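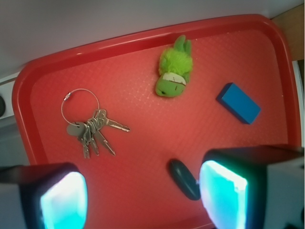 室内软装基础 第六讲 窗帘的测量、用料与安装
课堂讲义,2025年5月19日

一、本讲范围

上一讲讲了织物的纤维成分和组织结构,本讲进入具体应用。内容分为五部分:窗型与挂法、测量、褶皱倍数、用料计算、安装与验收。遮阳系统(户外卷帘、百叶护窗)放到下一讲。电动轨道只讲预留条件,控制协议不讲。

本讲所用案例是Drosolwood公寓的一套样板户型,客厅一樘落地窗,主卧一樘带窗台的窗,厨房一樘小窗。平面图和立面图在第四讲已经发过,请带到课上。没有图的同学可以两人合看。

二、窗型与挂法

窗帘先看窗,再看布。同一块面料挂在落地窗和挂在半截窗上,比例完全两样。确定挂法之前要回答几个问题:窗扇往哪边开,窗上沿到天花还有多少距离,窗两侧有没有墙垛,窗下有没有暖气片、柜子或书桌。

1. 窗帘盒内安装
天花吊顶时预留凹槽,轨道藏在里面。单层帘和双层帘需要的槽宽不同。双层帘的两条轨道之间要留出褶皱的厚度,槽做窄了,布帘和纱帘会互相蹭,拉动时带着走。图纸阶段就应该把槽宽写在天花图上。到了现场再改,要动石膏板和腻子,通常还会牵涉到灯带位置。

2. 顶装明轨
没有窗帘盒时,轨道直接固定在天花上。帘头和天花之间基本没有缝隙,漏光少,视觉上层高也会显得高一些。石膏板吊顶必须有加固层,单靠石膏板吃不住布帘的重量。

3. 侧装罗马杆
支架固定在窗上方的墙面。适合没有吊顶的房间,也适合想让杆子作为装饰露出来的情况。罗马杆上沿会漏光,对遮光要求高的卧室要慎用。

4. 窗洞内安装
罗马帘、卷帘、百叶帘常用这种方式。要求窗洞方正、深度够,窗扇不能内开,或者内开时不会打到帘片。

挂法选定后,在立面图上画出帘子完全拉开和完全合上两种状态。很多问题在画完拉开状态后才看得出来,例如帘子堆在一侧挡住了开关面板,或者堆在墙垛以外,占掉了原本留给柜门的位置。

三、测量

工具:钢卷尺、激光测距仪、水平尺、铅笔、记录表。软尺不能用来量窗,软尺会伸长。

记录单位统一用毫米。订货单如果要求厘米,在最后一步再换算,中途不要混用。

宽度的量法
窗洞内安装时,上、中、下各量一次,取最小值。窗洞外安装时,先量窗洞宽,再量两侧可用墙面的宽度,两者分开记。满墙安装时量墙到墙,同样量上、中、下三处,轨道长度按天花处的尺寸下料。

高度的量法
左、中、右各量一次。落地帘从轨道安装面量到完成地面。地板还没铺的现场,要问清楚地面做法的总厚度,在记录表上注明“毛地面”或“完成面”。漏写这一项是作业中最常见的错误。

离地尺寸
常见做法有离地、刚好触地、堆地。离地的帘子好打理,扫地机器人也不会卷进去。堆地的帘子拍照好看,日常容易脏,家里有宠物的不建议。要求刚好触地时,各点高度差必须很小,地面不平的老房子很难做到,需要事先向业主说明。

障碍物
踢脚线厚度、窗台突出量、暖气片突出量、空调风口位置、窗把手突出量,一项一项量,画在草图上。空调风口正对帘子时,纱帘会一直飘,应考虑换较重的面料或者在底边加铅线。

案例数据
Drosolwood客厅:墙到墙净宽,天花处3047毫米,成品帘高2620毫米,顶装,窗帘盒已预留。
Drosolwood主卧:窗台高852毫米,窗台下方有暖气片,窗扇外开。
厨房窗的数据在作业里给出。

主卧这个窗台高度比较典型。做落地帘会盖住暖气片,冬天热气被挡在帘子和玻璃之间,布料长期受烘也容易老化。本案例的处理是窗洞内装罗马帘,两侧不另做装饰帘。如果业主坚持要落地帘,应当把帘子的静止位置放在暖气片范围以外的墙面上,夜里遮光仍然交给罗马帘。
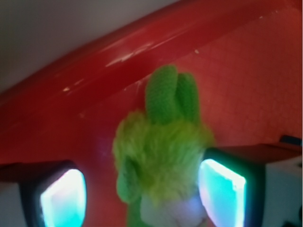 四、褶皱倍数

褶皱倍数是指布料展开宽度与轨道长度的比值。倍数越高,褶越密,用布越多,收拢后占的宽度也越大。

1.5倍:褶浅,适合图案较大、希望看清花型的面料,也用于预算紧的项目。
2倍:住宅最常用,褶形饱满,大多数面料都适合。
2.5倍及以上:多用于薄纱。薄纱本身透,褶少了显得单薄。厚绒做到这个倍数会非常臃肿,收拢后堆成一大团。

帘头形式和倍数有关。捏褶帘的褶是缝死的,倍数在加工时已经定下来,以后改不了。韩式褶、S形褶(蛇形帘)、打孔帘各有规律:S形褶靠轨道上的定距滑轮控制褶距,轨道和布带必须配套订购,两家混用时褶距往往对不上。打孔帘的孔数必须是双数,两端的布边才会都朝向墙面。

课上用来演示的轨道是Greenberg的手动静音轨,滑轮可以拆换。请各组轮流装一次,注意端盖要先拆后装,滑轮的方向不要弄反。轨道样品用完放回样品柜下层。

五、用料计算

面料按幅宽分两类。

定高面料:幅宽2800毫米或更宽,使用时把布横过来,幅宽当高度,按宽度方向买米数。优点是没有拼缝。限制在高度,成品高加上缝份超过幅宽就不能用。

定宽面料:幅宽1400毫米上下,布竖着用,高度不受限制,宽度不够就拼幅。很多进口面料和提花面料是定宽的。

本课统一采用的缝份如下,作业照此计算:
帘头折边 12厘米
底边折边 20厘米
左右侧边 每边5厘米

底边留得多,一是增加垂感,二是日后缩水可以放出来。加工厂有自己的习惯数值,实际项目以工厂确认的为准。

例题一:客厅布帘,定宽面料,无花型
轨道长3047毫米,2倍褶,对开两片。

第一步,展开宽度。3047×2=6094毫米。
第二步,加侧边。两片共四条侧边,4×50=200毫米,合计6294毫米。
第三步,幅数。6294÷1400=4.50,向上取整为5幅,每片两幅半。
第四步,每幅裁剪长度。2620+120+200=2940毫米。
第五步,总用料。5×2940=14700毫米,即14.7米。

拼缝要吃掉一部分宽度。每片两幅半有两道拼缝,每道按30毫米算,共60毫米。每片成品宽为3500-60-100=3340毫米,两片合计6680毫米,除以轨道长,实际倍数接近2.2,满足要求。如果第三步算出来的数刚好卡在整数上,就必须先扣拼缝再判断够不够,不能直接取整。

例题二:同一樘窗,有花型
花距640毫米。每幅的裁剪长度必须是花距的整数倍,这样拼幅时花型才能对齐。
2940÷640=4.59,取5个花距,即3200毫米。
5×3200=16000毫米,即16米。
与无花型相比多用1.3米。花距越大,浪费往往越多,报价时要把这一部分单独列出,避免业主以为多算了布。另外,半花对接(又叫跳接)的面料不适用这个算法,要向供应商索取对花图。

例题三:同一樘窗,改用定高面料
所需高度2940毫米,大于2800毫米,普通定高面料不够。处理办法有三种:
(1)换幅宽更大的定高面料;
(2)减小底边折边。2800-2620-120=60毫米,底边只剩6厘米,垂感差,也没有缩水余量,不采用;
(3)在底部或顶部拼接一段异色布,把拼缝当成设计的一部分。
本案例采用第一种。面料选自Irkano的素色宽幅系列,按宽度方向计算,6294毫米,订6.5米。余下的布可以做绑带。

关于缩水
棉、麻和含棉麻比例高的混纺,下料前要问清是否已做预缩。没有预缩的,先取小样下水,量前后尺寸,算出缩率,再加到裁剪长度里。只看经向不够,定高面料横着用时,成品的高度对应的是纬向,这一点常有人弄反。

关于方向
绒面料有倒顺毛,同一樘窗的所有布幅必须朝同一方向。从上往下摸,顺的一侧朝下,颜色看起来浅一些;反过来颜色深。两种都可以,但要统一,并在裁剪单上用箭头标出。单色绒布拼错方向,白天侧光下能看出明显的色差。

关于缸差
同一色号不同批次的布颜色会有差别。一个房间的布应一次订齐,补货时要求供应商寄缸样比对。抱枕、床旗如果要用同一块布,也在第一次订货时算进去。

六、制图与表格

作业使用Faneo的软装清单模板,字段名称不要改。每樘窗一行,必填项包括:房间、窗号、安装方式、轨道长度、成品高、开合方式、褶皱倍数、面料编号、幅宽、花距、幅数、裁剪长度、总用料、配件。备注栏写现场条件,例如“右侧有插座”“吊顶未封板”。

立面图比例1:20,标注轨道位置、成品帘边界、离地尺寸和收拢宽度。收拢宽度用虚线表示。双层帘要另外画一个剖面,标出两条轨道中心到墙的距离。剖面图上把窗把手也画出来,看它会不会顶到纱帘。

七、安装与验收

安装顺序:复尺,定位,打孔,装轨,试滑,挂帘,整形。

复尺在硬装完成后进行。天花封板、墙面完成、地板铺好,尺寸都可能和图纸不同。订布可以按图纸尺寸加余量,成品加工必须按复尺数据。

打孔前确认天花里有没有水管和线管。精装房向物业要管线图,没有图的用探测仪查一遍。

挂好后要整形。把褶子理顺,用布条在上、中、下三处轻轻绑住,放两三天再解开。绑得太紧会留下横向的压痕。棉麻面料可以用挂烫机,绒面料只能从背面烫,温度先在绑带背面试。

验收时检查以下各项:
轨道两端水平,拉动没有卡顿;
两片合拢时中间没有缝,遮光帘中缝应有搭接;
底边高度一致,左中右各量一次;
花型在拼缝处对齐,左右两片的花型高度一致;
拼缝藏在褶谷里,正面看不到;
绑带高度左右相同,墙钩牢固;
儿童房的拉绳有固定器,或者改用无绳的产品。

电动轨道的预留:电源位置靠近轨道的电机一端,放在窗帘盒里面,面板不要装在会被帘子长期盖住的地方。电机端在左还是在右,要写在天花图上。电工只看强电图,所以强电图上也要标。停电时能否手拉,订货前向厂家确认。

八、清洁与交接

交付时给业主一页说明,写清每樘窗的面料成分、洗涤方式和挂钩数量。不同面料分开写。纱帘多数可以机洗,放进洗衣袋,甩干时间要短,半干时直接挂回去,靠自重拉平。带涂层的遮光布不要机洗,涂层会起皱或脱落。绒布和提花布送干洗。罗马帘拆洗前先把里面的横杆抽出来,按顺序编号,装回去时对号入座。

拆帘前给每一片编号,左右不要换。各片虽然同尺寸,挂了一段时间之后,褶的记忆已经不同,换了位置就不服帖。

九、作业

1. 完成主卧罗马帘的用料计算。窗洞宽1560毫米,高1480毫米,成品每边比窗洞缩进5毫米。面料定宽,无花型。侧边、帘头、底边折边都按本课规定。如需拼幅,整幅居中,两侧各拼一条,在立面图上画出拼缝位置。

2. 客厅加做一层纱帘,2.5倍褶,定高面料幅宽3200毫米,对开,成品高与布帘相同。计算用料,并画双层帘剖面。

3. 厨房窗宽900毫米,高1100毫米,窗洞深70毫米,内开内倒窗,左侧300毫米处是灶台边缘。提出两种做法,各写一段说明,不少于一百字,要讲到防火和油污清洁。

4. 选自己住处的一樘窗,按第三节的方法测量,附草图和记录表。八月的短学期会继续用这组数据做整体软装方案,请保留原始记录。

计算过程要写出来,只交结果的退回重做。图纸和清单合成一个文件提交,文件名写学号和讲次。

下一讲带计算器和比例尺,织物小样册每组一本,课后交回。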